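Bevura hand-held gripper, two months in

We bought ours in January from Goltbridge for $375, charger not included. It is for recording small household tasks by hand, so an arm can be trained on them later. Ours has logged 3,000 short takes, mostly drawers and sorting.

The fingers open wide and the grip feels even from one end to the other. Small knobs are the hard part - come in at a slant and you push the drawer instead of pulling it. My wrist gets tired after 37 takes or so in a row.

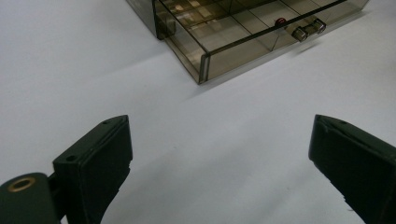

Wear and spare parts

The finger edges pick up nicks. A spare pair costs $47 and goes on with small screws. The manual skips the screw size, and I had to email to get it.

Verdict

Four out of five. The El Ouafi model has a softer trigger, but I could not get spare fingers for it. I would buy the Bevura again.

Posted 29/04/2021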